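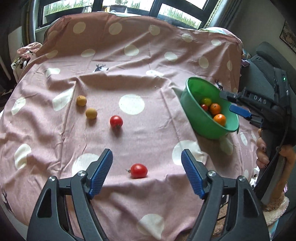 Hadiza Ugwu wrote in after the last newsletter to ask whether tomatoes really mind being kept with the oranges, as hers have shared a bowl for years and she can't say she's ever had a complaint. Good question, and the replies came in thick and fast!

So let's talk fruit bowls, my favourite subject in June, when the first cherry tomatoes are coming off the plants at Mindcombe and there's always a handful of something on the kitchen table waiting to be put away.

My own feeling is that a mixed bowl is one of the nicest things in a house. A red tomato, little mandarins, a yellowy-green one that isn't quite there yet – all in together in a green plastic bowl, on a spotty cloth. I'd take that over a vase of flowers any day. And small fruit gets eaten when it's out where people can see it. Ours is usually empty by 4 o'clock.

Hadiza is right that tomatoes are happy at room temperature. I stopped putting mine in the fridge two summers ago and the flavour is so much better, sweet and properly tomatoey (the fridge ones always taste of cold to me). Ripe ones will keep a couple of days on the table, a bit more if the kitchen's cool. If you've got a glut and they're going soft, then yes, fridge, but take them out well before tea.

Mandarins don't mind the company at all. They do like some air, so don't pile them deep, and have a look underneath now and then for a soft one. A single mouldy mandarin at the bottom can spoil the lot, as I found out to my cost at the Fonder open day.

Bananas are another matter. They give off the gas that ripens everything round them, which is marvellous if you want to hurry up a green tomato and a nuisance if you don't. Mine hang on a hook by the door. Potatoes want a dark cupboard and a paper bag, please, and never the windowsill!

A few of you asked about leaving the stalks on. I do, when they'll stay on. I love the smell of them, and I'm convinced the tomatoes last longer, though my neighbour swears it makes no difference and hers always look better than mine.

For anything past its best, this is what we've been living on lately:

**Bowl-bottom tomatoes**

- 200 g cherry tomatoes, the wrinklier the better
- 2 cloves of garlic, squashed
- a good glug of oil
- juice of half a mandarin (try it!)
- salt

Put the lot except the juice in a small dish and bake in a low oven for 60 minutes. Squeeze the mandarin over while it's all still hot and eat it on toast. It's lovely cold the next day too, if there's any left.

We've had more than 60 of you send in growing notes so far this year, and I've loved reading every one. Next time it's plums, so do tell me what you grow and how you keep the wasps off. Notes can go in the box at Mindcombe or come by email as usual.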